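Arsen Marchuk
@arsen_marchuk

A long thread on why our table cleaning planner was standing still so often, and what we changed in the software. I write it mostly for people who work with two-arm planning, but I will try to keep the words simple. 1/

The task is easy to say. There is rubbish on a table, the robot has a brush in one hand, and the other hand is free. Large things should be picked up. Small things should be swept. The planner, which we call Ladard, must decide which is which and in what order. 2/

Until January we made this decision once, at the start. Perception gave a list of objects, the planner sorted the list, and then the arms executed it from first to last. On paper it is clean. In the logs it is terrible. 3/

The reason is that a brush moves more things than you ask it to move. You sweep one paper ball, and the packet beside it also turns a little. The list now contains a packet at a place where there is no packet. The grasp closes on air, the recovery starts, and the recovery reads the same old list. 4/

I went through 598 recorded runs to see how many ended in this loop. I will not give the full table because the labels are partly mine and I am not neutral. But it was the largest group of failures, larger than dropped objects and larger than IK failures. 5/

Elango Varghese proposed to throw away the list completely and plan only the next action from the newest camera image. I was against it. I was afraid that the robot would change its mind all the time, a bit to the left, a bit to the right, and never finish. 6/

We were both right, unfortunately. The version without a list did not get stuck in the loop any more, but it hesitated. With two paper balls of almost the same score, it started towards one, saw the scores cross, and started towards the other. You can watch this for a long time. 7/

What we have now is in between. Ladard keeps a short list of intentions, never more than the next two. After every stroke or grasp, it asks perception again, and the intentions must be confirmed. If the object moved a little, the intention moves with it. If it moved a lot, the intention is deleted. 8/

To stop the hesitation there is a switching cost. A new target must be better than the current one by a margin before the arm may change. Very old idea, every thermostat has it. I am a little ashamed that it took us weeks. 9/

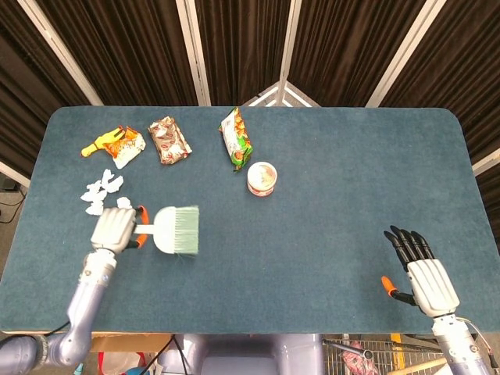
Now the perception side, where Frauke Strobel did most of the work. Her first message to me was that I should stop asking for object names. The planner does not need to know what a wrapper is. It needs to know if the thing is flat, if it is soft, and if it touches something else. 10/

So the interface between perception and planning became smaller. Each item has an outline, a height, a guess for stiffness, and a list of neighbours it overlaps. The class name is still in the message, but only for the person who reads the log. 11/

The overlap list was the most useful field. If one packet lies partly on another thing, the grasp planner is told to take the upper one first. Before, it took the one with the higher grasp score, and this was quite often the lower one. 12/

Crumpled packets are still difficult. The depth camera does not like shiny foil, and the outline gets holes. Frauke fills the holes from the colour image when both edges agree, and otherwise she marks the item as "uncertain". Uncertain items go to the end of the queue, unless they block something. 13/

White paper is the other trouble, but for a funny reason. Our hand is also white in many places, and a paper ball near the fingers was sometimes removed together with the robot's own body mask. The planner then believed that the ball was gone and was very happy with itself. 14/

The fix was to make the mask tighter near the fingertips and to remember items that disappear close to the hand. They stay in memory for 33 frames. If they do not come back after the hand has moved away, then we accept that they are gone. 15/

Control. The brush is treated as a stiff extension of the palm, and this is wrong, but it is wrong in a way we can live with. The bristles bend, so the real contact is behind the position we calculate. We add an offset along the sweeping direction and limit the downward force. 16/

On felt the friction is higher than on our old bare table, and the first strokes were too short. Maksym Demchenko wrote a small tool, Rakena, which replays a recorded stroke with other force limits and shows the curves next to each other. It saved me many evenings. 17/

Rakena also found a bug which I would like to forget. The force filter was initialised with zero at each stroke and not with the last value. For the first 300 milliseconds, the controller believed that there was no contact, and pressed harder. Two lines of code. 18/

What about the free hand? At the moment it waits open on its own side while the other hand sweeps. I wanted both arms to work in parallel, but the collision checks between two moving arms took more time than we won. Waltraud Wyss is looking at a coarser check for this. 19/

Her idea is to reserve a zone of the table for each hand and to plan freely inside the zone. Only a change of zones needs the expensive check. In simulation it works well. In simulation everything I ever wrote works well. 20/

Things that I would do differently: record the planner's reasons from the first day, not only its actions. We had about 2,000 log files which said "target 4 selected" and not one which said why. Now every decision writes down the two best candidates and their scores. 21/

Several people asked for the code. The switching cost and the intention queue can be separated from our robot, and I am cleaning them up. The perception part depends too much on our camera drivers to be useful for others. 22/

If you have solved the shiny packet problem with a normal depth camera, please write to me. Frauke has a folder of bad outlines she would gladly share. 23/23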